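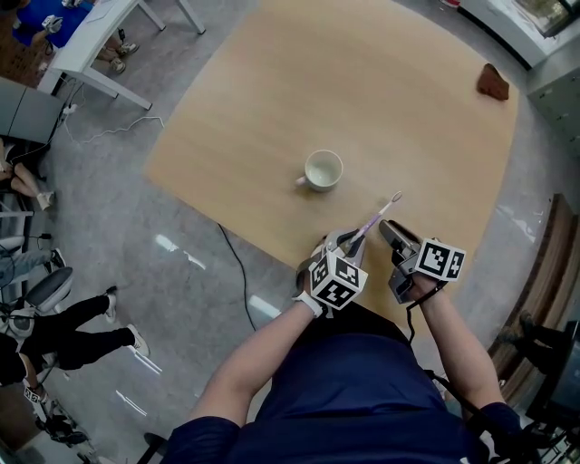

A white mug on a wooden tabletop.

About Cestard

Cestard makes and repairs wooden tables for homes, small offices and schools. Domenica Zwahlen started the business in a rented garage, taking in kitchen tables that needed new legs or a new finish. Repairs still make up much of our work, and the shop now has 416 tables of its own making out in use.

We moved to our present building at 64 Fodinen Road on June 1, 2023. The front is a showroom. The shop is behind it, and customers are welcome to come back and look at their table while it is being built. Please ask at the desk first.

We sell two lines. Onorex is our round and oval dining table, made to order in maple, ash or oak. Bravo is a plain work table with straight legs, sold in three lengths and usually in stock. Both can be ordered with an oil finish or a hard varnish. Oil is easier to touch up at home, but it needs a fresh coat now and then.

Repair estimates are free if you bring the table in. If we have to come to you, the visit costs $100, and we take that off the bill when you go ahead with the work. We do not strip painted furniture or repair glass tops.

Each September we run an evening class on refinishing a small table. Bring your own, no wider than a card table. Sign-up is at the showroom desk.

Delivery within the county is included on new tables. Chairs are ordered separately.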